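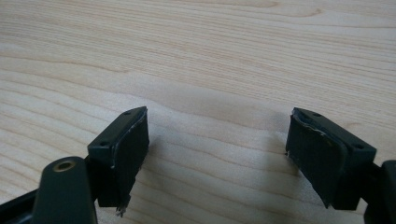 Photo: Shabalala Robotics

The first thing Gergely Barta wants to talk about when I ask whether a robot can do my dishes yet is tape. And rubber, and foam, and all the other stuff you wrap around a plastic finger so it can hold on to something.

"People ask me about the brain," he says. "Is the software smart enough, does it know what a mug is? Fine, good question. But look at the pads! A person washing dishes gets new skin for free. We get a roll of material and a pair of scissors."

I had come to Vunville in June with a pretty simple plan. I was going to ask somebody who works on this stuff all day which chores a machine can do now, which ones are close, and which ones I should go on doing myself until I'm old. Gergely runs the manipulation group at Shabalala, and he was nice enough to give me most of an afternoon (and two very strong coffees).

So, dishes. "Loading a dishwasher, if the kitchen is one we've practiced in? Yes, often," he says. "Your kitchen, tonight, with your weird pan? I wouldn't bet your plates on it."

The practice is done by people, mostly. They hold a gripper in one hand and do the chore with it, and the software learns from the recordings. The project he's on now is called Prekness, and it had 2,721 recordings of table chores when I visited. Of those, 692 were thrown out. I said that sounded like a lot and he laughed.

"It's a lot! Somebody sneezes, somebody's sleeve is in the way, somebody does the job in a way no sane person would. But I'd rather lose those than teach a machine to wipe a table like it's angry at it."

Wiping, by the way, is the chore he gets most excited about. I'd have guessed it was the easy one. You push a cloth around, right? But a cloth bunches up, he tells me, and the machine has to notice that it's now dragging a lump over the same clean spot again and again while the jam sits there untouched. He acted this out with a napkin and I have to say it was very convincing.

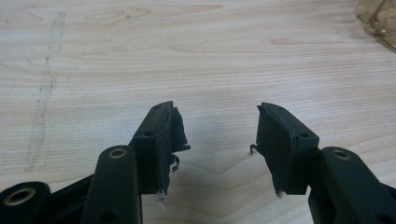
Fingers open over the tabletop, with the pads peeling and white fibers showing at the tips.

I asked him about that wear. Doesn't it bother him?

"It bothers me every day. A fresh pad and an old pad are two different hands. If the edge lifts, it can catch on a bag or a sock, and now the robot is carrying a sock it doesn't know about." He'd like a fingertip you could swap in 90 seconds without tools. So far his best try takes 4 minutes, and he swears a lot during the last one.

What about shops and warehouses? I figured those would be way ahead of homes, and he mostly agreed. Shabalala has a trial going with Burncombe, a company that packs gift boxes, where a pair of arms puts jars into cardboard dividers. It works well as long as the jars show up standing. When one is lying on its side, a woman on the line reaches over and sets it up again, and Gergely is perfectly happy to call that part of the system.

"She fixes it in one second, while talking to her friend. I could spend a year on that second."

Laundry was where he got gloomy. Towels, okay. T-shirts, if you have patience. Fitted sheets? He just shook his head and drank his coffee. I told him I can't fold one of those either, and my usual method is to roll it into a ball and shut the closet door fast.

"Then we could train on you," he said. "The robot would be finished very quickly."

Before I left I asked what he'd buy for his own home if money were no problem. He thought about it for a good while. He already has a robot vacuum, which he likes, and which gets stuck under the same chair every time. What he wants is something to clear the table after dinner, only that, plates to the counter and crumbs in the trash.

When does he think he'll get it? He wouldn't give me a year. He did say he's stopped buying the expensive plates.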